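Print this post | E-mail this to a friend

April 28, 2020
Posted by Cristian Villca

I have been meaning to write up the robotics club all year, and now that I've got a whole evening and a pot of tea I have no excuse left. So, the Cesstead club, and our project for the Berkdale Cup, which has eaten my spare time since December (and most of my biscuits).

The task sounds easy when you read it out. There's a table with play food and bowls and other bits on it, the judges name a thing, and the arm has to go and get it and put it where they say. You get 90 seconds a go. That's the whole rulebook, more or less, and I fell in love with it on the spot!

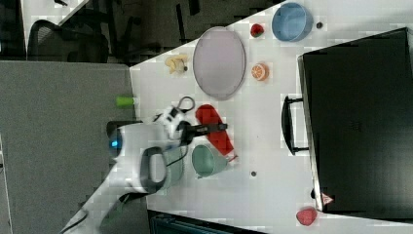
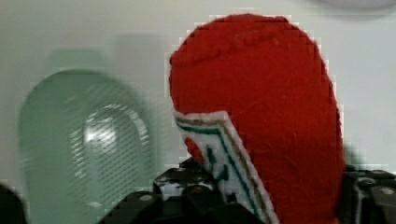

Something red and the gripper, both times, and red things are what we've argued over most.

Are you sure you want soft objects in the set at all, asked Arboleda in the comments under my last post, when a hard plastic apple would let you get the driving right first? It's a fair point and I've been chewing on it ever since. Half the club agrees. A hard object stays the shape it is. You close the fingers, they stop, you lift. With felt the fingers keep going, and the code has to decide when enough is enough, and our first version decided far too late. We had a felt carrot that came out of it with a waist.

But the soft ones are where we've learnt the most, so they're staying in. We now close the gripper in small steps and look at how far it moved each time. When the steps start getting shorter than we asked for, that's the squash building up, and two steps after that we stop. It took an entire session to get that right and there was actual cheering when the carrot went up and stayed up. I may have been the loudest.

The other big job has been recording. We steer the arm by hand through each pick and save the lot, what the cameras saw and where every joint was, and then the training code chews through it. Our target was 100 good runs and we've got 164, which makes us sound terribly organised. We aren't! Plenty of those are the same three objects over and over, as everybody likes picking up the banana. It's a lovely shape to grab. The strawberries are fiddly and people find reasons to go and put the kettle on when it's their turn.

Things I'd do differently, for anyone starting their own:

Move the bowls between runs. We left them in the same places for weeks, and the first model we trained would happily drop things exactly where a bowl used to be. Very confident about it, too.

Write down who was steering. Some of us swoop in fast and some of us creep, and when you mix the two styles without knowing which is which, the arm does a sort of dithering dance above the object before it commits.

Check the cable before every single run. Give it enough slack for the wrist to turn right round, then turn the wrist right round and look again.

Save to two places. I'm not going to talk about why.

We haven't settled the big question, which is how to teach it the difference between two red things lying near each other. Colour alone was our first idea and it was hopeless. At the moment we're trying size and outline together, and it does well on the strawberries and badly on anything longer. If anyone from the Clikville team reads this, I'd love to know what you did, as your arm at the last cup hardly ever went for the wrong one and I've been jealous ever since.

Next post will be about the wrist camera and how long it took me to work out that left and right were swapped in my code. I've got all the notes, I just need to find the courage.

E-mail this to a friend | Print this post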